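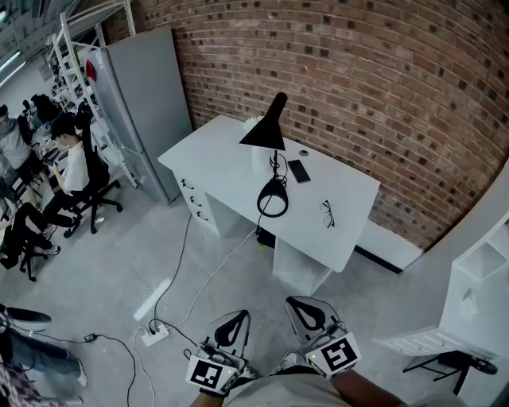
White desk with three drawers, by a red-brown brick wall

Reviews > Community software > Volunteer matching

Search reviews Enter a keyword Go

Gallameck 2: matching software for language cafés and newcomer mentoring

Reviewed by Lucero Tamayo
Thursday, December 10, 2020

Gallameck is a web application that pairs newly arrived residents with local people for language practice, form filling and general orientation. It began as a weekend prototype and is now maintained by Zureck, a small firm that also sells a room booking system. Version 2 replaces the old sign-up spreadsheet with a proper database and adds a phone interface. I tested it for the language café in Budcombe over one full matching round, with 60 registered users.

Installation

Zureck offers a hosted version and a package to run on your own server. I used the package. The setup script asks for a database name, an administrator address and a default language, then stops without a message if the mail settings are missing. The log file gives the cause. After the mail settings were entered the script completed on the second run.

Importing existing records is done from a CSV file. Column names must match the template exactly, including capital letters. Dates are read in day-month order only. Two of our rows had a blank postcode and were rejected, and the error report gave the correct line numbers.

Matching

Each user fills in a profile covering languages, free hours, travel distance and topics. The program scores every possible pair out of 100 and proposes any pair above a threshold set by the coordinator. The default threshold is too high for a small town. With it in place, Budcombe got 20 proposed pairs, several of them involving the same three mentors. Lowering it gave 26, with a better spread. There is a setting to limit the number of matches per mentor, but it is under Notifications and I found it by accident.

Language level is entered by the user on a five-step scale. The steps have no descriptions, so one person's "good" is another's "basic". The scale needs a sentence of plain text beside each step, translated.

Free hours carry more weight in the score than anything else. This suits shift workers. The weights can be changed in a settings file, though not from the screen.

Languages and phone use

The interface comes in eleven languages. Arabic and Farsi run right to left correctly on every page except the calendar, where the week still starts on the left. Tigrinya text was cut short on two buttons on my older phone. Messages between users can be sent by text message as well as email, at extra cost on the hosted plan.

Pages are light and loaded in acceptable time on a slow mobile connection. The app does not work offline. Correa, the main alternative I have used, stores the last set of messages on the phone and is better in this respect, but its matching is entirely manual.

Privacy

Surnames are hidden until both sides accept a match. Immigration status is not asked for anywhere. Deleting an account removes the profile at once and the messages after a delay, which the coordinator can shorten. Exported files are not encrypted. Access to the export page should be restricted to one account, and the manual says so on its last page.

Faults noted

Reminder emails went out an hour early after the clocks changed.
The search field ignores accented letters.
Cancelled meetings remain in the monthly totals.

Zureck has confirmed the first and third and lists fixes for the January release. I had no reply on the second.

Verdict

Suitable for groups with one person able to edit a settings file. Groups without one should take the hosted plan or wait for the next version. I will repeat the calendar and reminder tests once the update is installed.

Contact the reviews desk | Copyright 2020 | Back to top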